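Friday, August 30, 2024

Long day, and my feet hurt, but a good one! Alvar finally let me pull the Ernitz fingers off the arm and put the Fakhoury ones on (he's been saying "after the demo" since February). Swap took me longer than it should have because I dropped a screw and it rolled who knows where. Found it in my shoe at lunch.

So now I've had both sets on the same jobs and I have Opinions. The Ernitz pair squeezes harder, no question, but it's so bulky that I feel like I'm working in oven mitts. The Fakhoury pair is quicker and I can sneak it in next to things. Drawer pulls are still my nemesis with either one. I come in a hair too low and just push the whole pull around, and then I get annoyed and go too fast, which Qusai says he can hear in the motors. Sure he can.

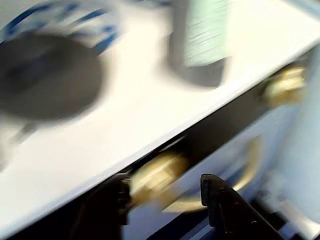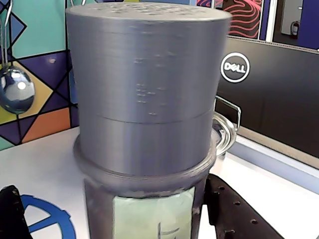
Qusai wants to settle on one set by next week and order 2 more pairs for the Zotcombe job. I told him I'd like 400 tries on each before I sign my name to anything, and he made the face. Alvar thinks the real problem is the controller anyway. He's got the Unia one on his desk, still in the bubble wrap, and he keeps patting it like a cat. If that goes in on Monday then all my notes from today are kind of useless, because the grip speed will be different and I'll have to start over. Grr.

Still, I'd pick the Fakhoury fingers if somebody made me choose tonight. The pads bug me though, they feel slick, and I want to try that grippy tape from the bike shop on them before anyone spends money.

Note to self: bring the small hex keys back from home, and charge the headset. And call Mom about the weekend, I forgot again.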